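攒数据的第七周

来这边快两个月了，好几个朋友问我到底在忙什么，我每次都答得含含糊糊，说“在采数据”，对方哦一声，话题就断了。今天晚上难得没有加班，泡了一壶茶，想把这段时间的事情好好写一写，写到哪儿算哪儿吧。

我们这个项目内部叫Mutiso，目标说起来很朴素：让机器学会收拾桌面上的小东西，拿起来，放到该放的地方，盖子拧开，盖子拧上。教它的办法也朴素，就是人先做给它看，做很多很多遍，把手上的动作和眼前的画面一起录下来，再拿去训练。合同里写的是4000条合格的示范。注意“合格”两个字，刚来的时候我没把它当回事，后来吃足了苦头。

第一周我几乎每天都在返工。我这个人做家务一向麻利，拿东西是一把抓，放东西是顺手一搁，心里还挺得意，觉得这活儿简直是为我准备的。结果第一批交上去，质检那边退回来一大半，理由写得客客气气：动作过快，中途改变意图，松开后二次触碰。我对着“中途改变意图”这六个字看了好久，哭笑不得。原来我拿罐子的时候，总是先往左边伸一点，又觉得右边更顺手，再绕过去。平时谁会注意自己这个呢？可是机器会老老实实地把这个犹豫也学走。

后来我就学乖了，开始之前先在心里把整条路线走一遍：从哪儿伸手，从哪一侧合拢，抬多高，落在哪里。想清楚了再踩录制的踏板。说来有趣，这样慢下来以后，反倒比原来做得多。第一周我交了不到一百条能用的，到了第三周，手就稳多了，收工的时候肩膀也没那么酸。

再说说手里的家伙。我们是两只手各拿一个夹爪，自己当机器的胳膊。隔着夹爪去碰东西，手指尖那点感觉全没了，只能靠眼睛看，靠手腕上传回来的一点点阻力猜。头几天我夹什么都太用力，塑料小罐被我捏得吱吱响。带我的同事教了个土办法，先拿一块海绵练，练到能夹住又不把它压扁，再去碰正式的东西。我练了整整一个下午，晚上回家拿筷子夹豆腐，居然觉得筷子真是一件了不起的发明！

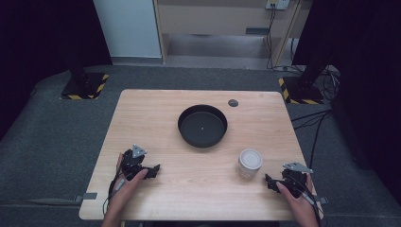 每一条开始前都要把东西重新摆一遍，这是我觉得最费神的一步，比示范本身还累人。摆得太整齐不行，每次都在同一个位置，机器就只记住了那个位置，换个地方它就傻眼。可要是让人随便摆，人又随便不起来，摆着摆着就摆成自己喜欢的样子。我自己就有个毛病，总爱把罐子往右手边放，大概是因为右手更听话。有一次组里把大家的起始位置画成一张散点图，我那一片黑压压地挤在右边，左边稀稀拉拉几个点，看得我脸都红了。

现在我们用一个叫Gridesthorpe的小程序来抽位置，屏幕上给一个大概的区域和朝向，照着放就行。朝向也是抽的，有时候罐子要倒着，有时候要躺着，躺着的最讨厌，圆滚滚的，夹爪一碰它就跑。我给躺着的罐子起了好几个外号，就不写在这里了。

另外一件让我慢慢上心的事情是“失败”。刚开始我以为没夹住的就是废条，录到一半滑掉了，赶紧按取消，当作没发生过。后来负责训练的同事专门来找我们聊了一次，说滑掉以后怎么补救，其实也很有用，机器真上了桌子也会滑，它得见过人是怎么再来一次的。所以从第五周开始，我们单开了一个文件夹，专门放“没成功但是救回来了”的示范。目前攒了697条，是我私心里最喜欢的一个文件夹。看回放的时候能看到手停一下，退开一点，换个角度，再慢慢靠过去，很像小孩子学扣扣子。

当然也有真正该扔的。比如录到一半有人喊吃饭，我转头答应了一声，眼前的画面就整个甩出去了，手还在原地悬着。还有一次我打了个喷嚏。这种都老老实实标上“作废”，写明原因。标注表里原因那一栏是可以自由填写的，我填了“喷嚏”，质检的人回了我一个笑脸。

讲讲一天是怎么过的吧。早上到了先做校准，两只手把夹爪全张开，再全合拢，看屏幕上的数字对不对得上，再检查一下各路数据的时间有没有对齐。这个步骤偷懒不得，上个月有半天的数据就是时间没对齐，画面里手已经合上了，记录里夹爪还张着，那半天等于白干。校准完了开始录，每8条歇一下，站起来走走，转转手腕。我一开始嫌歇得太勤，觉得刚找到感觉就被打断，后来连着做了二十多条没停，第二天早上连牙刷都握不紧，从此再也不嫌了。

下午一般留给回看和标注。数据传到Uladetti的平台上，一条一条过，标出哪一刻开始接近，哪一刻接触，哪一刻松开。“接触”这个点最容易吵架，夹爪碰到了算，还是夹紧了才算？我们组为这个讨论了好几回，最后定下来以物体开始跟着夹爪动为准，前面两周标过的全部返工重标。我当时心里是有点怨气的，重标完了又觉得，早定下来总比标到三千条再改强。

前几天训练那边放出来第一版模型的效果，我们都挤过去看。机械臂伸出去，走到罐子旁边，停住了，悬在那里好几秒，才慢慢合拢。大家都在讨论为什么会停，我站在后面一声没吭，心里却明白得很：那个停顿怎么看都像我。我每次合拢之前都要屏一口气，确认一下位置，这个习惯自己从来没觉得有什么，现在让它原原本本地还给我看了。说不上来是什么心情，有点不好意思，又有点像听见家里小孩学自己说话的口气。

之后我就有意识地少停一点，靠近以后直接合。不过也不敢改得太急，怕前后的示范对不上，两种风格混在一起，模型更糊涂。同事说没关系，有点差别反而好，只要每一条自己是连贯的。我半信半疑，先这么做着，等下一版出来再看。

下个月Daltow那边会送一批新的物件过来，听说有软的东西，布袋和毛巾之类。我已经开始发愁了，软的东西连“朝向”都说不清楚，Gridesthorpe要怎么抽呢？组里有人提议先每样拿几件试录，把规矩定好再正式开工，我举双手赞成，返工重标的滋味我可不想再尝一遍。

茶已经凉了，明天早上还要校准。有也在做类似采集的朋友，要是你们有对付圆罐子乱滚的好办法，请一定留言告诉我，我真的很需要。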